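机器来了以后，早班的人在干什么
和Aller公司Pravesh Potgieter聊酒店式公寓里的自动化

2023年11月16日

先交代一下，录音有一段坏了，中间十几分钟靠笔记补的，笔记也潦草。引号里的话都是能对上录音的，对不上的我就转述。文字没怎么修，赶着发，见谅。

Potgieter迟到了。进门先道歉，然后去倒水，然后接了个电话，电话里一直在说毛巾。什么毛巾少了一车，什么车在地库。挂了以后坐下来第一句话是："你刚才听到的就是我的工作，机器没有改变这一部分。"

他在Aller管运营。Aller做酒店式公寓和共享休息室的日常打理，铺床、补货、摆果盘、收拾公共区域，都是这类活。他们手上最大的一个点叫Stusen，一栋楼，下面几层是休息室和小会议室，上面是长租短租混着的房间。Eklund的机械臂和带手的那种移动机器，就是从Stusen开始用的。今年六月进场。

我问他进场那天什么样。

"很闷。"他说，"大家以为会有个什么仪式。没有。两个工程师推着箱子进来，拆箱，插电，调了一整天，机器没动几下。早班的几个人站在走廊里看了一会儿，就各自去干活了，房还得收啊。"

后来呢。

"后来一个礼拜，还是没动几下。"

他笑的时候会用手背擦一下嘴。说话快，一句没完就跳下一句，我有好几次要把他拉回来。

先说果盘。

外人可能觉得摆果盘是小事。Potgieter不这么看。Stusen的休息室每天早上要把水果补上，苹果、香蕉、葡萄，看季节。苹果香蕉好办，葡萄最麻烦。他用了"折磨"这个词。葡萄是一串一串的，每串形状都不一样，梗又细，拎高了掉粒，捏紧了破皮，破了皮就得挑出来，不挑客人会投诉。

"人拿葡萄是不想的。你让我讲我怎么拿的，我讲不出来。我就是拿了。工程师问早班的大姐，您用几个手指？大姐说，我不知道啊，你等我再拿一遍。然后她再拿一遍，因为有人看着，反而拿得不自然了。"

这一段我印象很深。他说那位大姐在公司干得比他久，摆盘是全楼最快的，被人追着问了几天手指头，回家跟女儿说，自己干了这么多年，头一回有人想知道她是怎么干的。有点得意，也有点烦。两样都有。

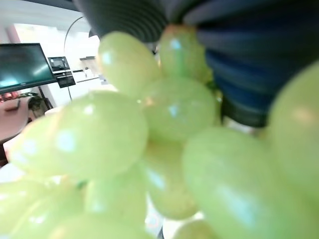

葡萄与夹爪，近距离。Stusen休息室。

葡萄的事一开始做得不好。掉粒。力道给小了往下滑，给大了压坏。Potgieter说那阵子员工餐天天有葡萄，大家吃到不想吃，有人提议拿去榨汁。

"我跟Eklund的人讲，你们先做苹果吧，苹果简单，先让我们看到一个能用的东西。他们说苹果不说明问题。我说我不需要说明问题，我需要早上七点前果盘是满的。"

这里能听出两边想的不一样。做机器的人要难题，管楼的人要七点。他说这个矛盾到现在也没完全解开，只是大家学会了各说各的，然后找一个中间的办法。中间的办法是：机器先做一部分，做不了的停下来，人接过去。听着简单。怎么停、停在哪儿、谁来接，这三件事吵了一整个夏天。

关于"停下来"

他花了很长时间讲这个，比我预想的长。我本来准备的问题是裁员，他偏要讲"停"。

最早的设置是机器一不确定就停，亮灯，发一条消息到Clarkalis上。Clarkalis是他们排班和派单用的系统，每个人手机上都有。机器停了，系统就把它当成一个工单，派给离得最近的人。

问题来了。离得最近的人正在铺床，手上是被角，手机在口袋里震。放下被角，走过去，看一眼，是一串葡萄的梗朝里了，转一下，回来。刚把被角拿起来，又震。

"有一天一个小伙子跟我说，经理，我现在不是收房的，我是给机器翻葡萄的。"

说完他停了一会儿。

"他说得对。那一天他真的就是在翻葡萄。"

他们后来去翻Clarkalis的记录，头一个月这类"过来看一眼"的工单有862条。他把这个数字写在纸上给我看，划了两道线。862条里大部分不到一分钟就处理掉了。单看一条都是小事。可是对干活的人来说，被打断这个事不能按一分钟算，你得加上走过去，走回来，想起来自己刚才干到哪儿了。收房是有顺序的，顺序一乱就漏东西，漏了遥控器没擦，漏了杯子没换，然后主管检查扣的是人的分，机器没有分可扣。

这一点早班意见最大。我也觉得最大。

"我们自己没想到。采购的时候表格里有一栏叫节省工时，没有一栏叫打断。"

那怎么改的？我问。

改了好几轮。先是改成攒着，机器停了不马上叫人，绕过去先干别的，攒够了再叫。结果攒到最后一起叫，刚好撞上七点。更糟。然后试过专门派一个人跟着机器，跟了几天那个人说无聊得要睡着，而且腰疼，站着看比走着干还累。再然后才是现在这样：每个班有一个人，轮着来，今天你跟机器，手上不排房，但是排一些随时能放下的活，叠餐巾、补洗手液、核对备品。铃响就过去。

"重点是能放下的活。"他敲桌子，"这五个字我们花了三个月。"

（我数了，确实是五个字。）

改完以后，九月同样的工单降到492条。他强调有一部分是机器自己变好了，Eklund那边更新过几次，有多少是机器的功劳，多少是排班的功劳，分不清。他不想分。"两边都想要这个功劳，就给他们好了。"

我问跟机器这个岗，大家愿不愿意轮。

一半一半。年轻一点的愿意，觉得能歇歇腿。有两位老员工不愿意，理由不一样，一位是不喜欢手机老震，另一位说得直，她说自己是来打扫房间的，打扫房间她有数，做到什么样算好她自己知道，跟机器一天下来，不知道自己今天算干了什么。

他没有强迫她。现在她还是不轮，只收房。同事里有人觉得不公平，他知道，还没想好怎么办。

我追问了一下，是不是迟早得轮？

"也许。我不想现在答应你一个答案，然后她看到这篇文章。"

好吧。

关于地上的东西

果盘以外，另一块是公共区域的地面和软装。地毯，沙发上的毯子、衣物，插线，客人随手放的各种东西。Stusen的休息室是灰地毯，他说当初选灰的就是为了耐脏，结果对机器来说，灰地毯上放个黑色小东西还好认，一根细黑线就容易看丢。

线是他的心病。清洁的人都知道线，看到线就抬脚，或者顺手捋到墙边去，没有人教过，来的第一天就会。机器得学。刚来的时候绊到过充电线，把一盏台灯带倒了，灯没坏，但是吓了旁边的住客一跳。住客发了邮件，措辞挺客气，就问了一句：这个东西晚上会动吗？

"我回信说不会。然后我去确认了一下到底会不会。"

（不会。夜里它在充电位上，锁着。他确认过了才敢睡。）

织物也难。一条毯子掉在地上，是一坨，你不知道哪头是哪头，底下还可能压着别的，手机啊，眼镜啊。他们有一条规矩，软的东西先别压，先提一个角起来看看下面有没有硬的。这条规矩早就有，是写给人的，因为以前真的有人踩碎过客人的眼镜，公司赔了。现在同一条规矩给机器也用上了。

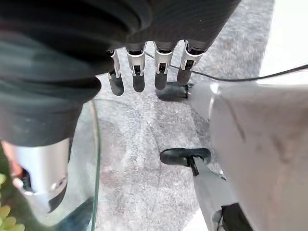
他说规矩这个东西挺有意思，过去写在员工手册里没什么人看，厚厚一本，入职那天签个字就锁柜子里了。机器进来以后，工程师把手册要过去，一条一条问：这个"适当"是什么意思？"整齐"是多整齐？"及时"是几分钟？

主管们答不上来。互相看。

"然后我们发现，同一个'整齐'，早班和晚班做的不一样。早班毯子对折搭在扶手上，晚班是卷起来放角上。两边都觉得对方不对，忍了好几年，没说过。"

最后怎么定的？

"投票。早班赢了。晚班到现在还有人卷。"

我觉得这可能是整个采访里最实在的一段。一个公司花钱买机器，先买到的是两个班坐下来谈毯子怎么叠。Potgieter自己倒没当回事，他讲这个就是当笑话讲，讲完马上去讲预算了。

预算部分我略过，他有一些数字不让写。只说一点，租的，没有买。合同里有退出条款。他坚持要的。

裁员的问题

总要问的。我问的时候他把杯子放下了。

他的回答我尽量全放在这里。

"没有裁。我知道每个经理都这么讲，所以我讲细一点。六月以来走了6个人，都是自己走的，我们这一行本来流动就大。6个里面我补了4个，两个没补。没补的那两个，你要是说是机器顶掉的，我不会跟你争。人没有被赶走，位置是少了。这是两件事，但是对下一个来应聘的人来讲，是一件事。"

我说这话你跟员工也这么讲吗？

讲过。在食堂里，站着讲的。讲完有人问，那明年呢。他说明年他不知道。有人又问，那工资呢。

工资这个，跟机器的那个班次有补贴，每班多一点，不多。他们本来想叫"技术津贴"，员工听了不舒服，说我又不会技术，叫这个像骗人的。最后工资条上写的是"协同班补"，谁也不知道是谁起的名字，难听，但是没人反对。

补贴这事也留了个尾巴。那位不轮班的老员工拿不到。她没抱怨过，是别人替她抱怨的。

我又问，工时呢，有没有短一点。

"没有。"

很干脆。然后补充：早上开工晚了。以前补果盘的人要五点半到，现在六点一刻到。下班时间没变，中间房排得多了一间。四十五分钟的觉，换一间房。他问过大家换不换，大多数说换，有孩子要送托儿所的特别愿意。有一个不愿意，因为他坐的那班车只有早的那一趟，现在到了也得在更衣室坐着等。后来给他调到了布草间，布草间还是老时间。

这些细节他都记得，哪个人坐哪班车。我记下来的时候他有点不耐烦，说这有什么好记的。

谁教谁

培训那部分，我原来以为是工程师教员工。也有，头两天，怎么按急停，怎么清卡住的，怎么在Clarkalis里关工单。两天就教完了。后面几个月基本上反着来。

Eklund派来驻场的工程师，年轻人，刚来的时候不会铺床。Potgieter让他跟了一个早班，从头到尾，铺床，倒垃圾，刷马桶，推车。他中午没吃下饭。第二天浑身疼。

"第三天他把机器的路线改了。他之前让机器走走廊正中间，最短嘛。他自己推过车才知道，布草车两边都要有地方，机器走中间，车就得停下来等它。早班跟他提过，他说好的好的，没改。推过一次，改了。"

现在他们定下来，Eklund每来一个新人都先跟一个早班。合同里没有写，口头的。对方也没反对。

反过来也有例子。早班有个阿姨，后来成了最会跟机器的，她发现机器每次在同一张茶几前面犹豫，卡住，工程师查了半天参数。她说你们看看玻璃。玻璃台面，早上太阳斜着进来，反光。她把窗帘拉了一半，好了。

工程师把这条写进了报告，没写她的名子，写的是"现场人员反馈"。Potgieter看到以后打电话去要求改。改了。

"她不在乎。我在乎。"

我问她后来有没有加薪，他说提了一级，领班助理，本来就该提的，拖了一年多，跟机器没关系。然后他想了想，说也有一点关系。

客人怎么看

我只问了几句，主要是他想讲。

小孩喜欢。大人分两种，一种拍视频，一种绕着走。有一位长住的老先生每天早上跟机器说早安，跟人也说，所以不算特别。投诉不多，最多的一类是嫌慢。机器摆一盘水果，人早摆完三盘了，客人站在旁边等着拿香蕉，又不好意思伸手。

"我们就立了个小牌子，写请随意取用。还是有人不敢拿，怕打扰它工作。"

为了这个，后来把机器摆盘的时间又往前挪，挪到客人下来之前。这下就没几个客人能看到它了。市场部不高兴，市场部本来想拿它做宣传的。Potgieter的原话是，你们要宣传就下午让它出来走一圈，早上别碰。

下午真的走过几次。没什么人看。

还有一个问题是拿错。休息室里客人放下的东西和该收走的东西长得差不多。喝了一半的杯子，收不收？人会看一眼，包还在，外套还在，那就是去洗手间了，不收。机器收过。客人回来咖啡没了。赔一杯咖啡是小事，他担心的是那种收走了要出大事的，药盒，助听器。所以桌面上的小件现在一律不让机器动，只有人能收。员工对这条很满意，他们觉得这说明有些事还是得靠人。工程师不太满意，老问什么时候能放开。

"我说等我退休。"

他今年多大我没问。

备品室里的事

中间他带我走了一圈。去了备品室，货架上贴着标签，一半手写一半打印。打印的是机器来了以后贴的，手写的是原来的。他说本来要全换成打印的，换到一半大家说找不到东西了。手写的那些，字迹本身就是位置，看到谁的字就知道是哪一排，换成一样的字体反而要一个一个读。

所以停在一半了。看着乱，能用。

备品室现在存着将近800条小方巾，每天要进出。他原先想让机器叠方巾，试了，能叠，慢，而且叠出来的角对不齐的时候它自己看不出来。人叠方巾是一边聊天一边叠的，这个他后来才意识到重要。叠方巾的那半个小时，是早班唯一能坐下来说话的时间。谁家孩子病了，谁想换班，谁跟谁闹别扭，都是叠方巾的时候说出来的，领班也是这时候听到的。

方巾就没给机器。预算表上这一条本来算进去了，他划掉的。上面问过一次，他说技术不成熟。

"技术是不太成熟，这话没撒谎。"

我问他这段能不能写，他想了一会儿，说写吧，反正他们不看。

走回来的路上碰到一个下班的，跟他说三楼地毯边上翘起来了，机器过不去，人也容易绊。他掏手机记，一边记一边说，以前翘了半年都没人报，现在两天就报了，因为机器一过不去就亮灯，大家烦那个灯。结果地毯修得比以前勤了，门槛也垫了，灯管坏了也换得快。

推车的人最开心，车轮子不卡了。

我说这个能不能算自动化的好处。

"算吧。给机器修的路，人也在走。早该修的。"他又说，早班提过门槛的事，提了好几年，当时批不下来。机器来了，一个礼拜就批了。这事有人心里不舒服，他听到过原话，说我们的腰不如它的轮子。

他没有辩解。他说换了他也会这么说。

最后问了几个短的，录音在这里又好了：

现在最想让它学会什么？"倒垃圾。没有人喜欢倒垃圾。可是他们老跟我演示别的。"

最后悔的事？"没让早班的人参加选型。选的时候是三个坐办公室的人选的，包括我。下次，如果有下次，至少得有两个推车的坐在屋里，而且得算上班时间，得给钱。"

明年合同续不续？"看布草间。"什么意思？"布草间的人还没表态，他们不高兴的话我续不了。"为什么是布草间？"因为下一步是要进布草间的。"这个他本来没打算说，说完看了看我的录音笔，又说算了，他们也都知道了。

葡萄现在怎么样了？

"好多了。还是会掉。昨天掉了一小把，大姐走过去捡起来，顺手把整盘重新摆了一遍。机器摆的她看不惯，她说朝向不对。我问她什么朝向，她说你看不出来吗。"

他说他看不出来。

说到这里电话又响了，还是毛巾，车找到了，在隔壁楼的地库。他一边接一边站起来跟我握手，门没关就走了。

补一句：文中员工都按Aller的要求没有写名字，两位看过跟自己有关的段落。不轮班的那位让我加上，她收房的检查分是全班最高的。加上了。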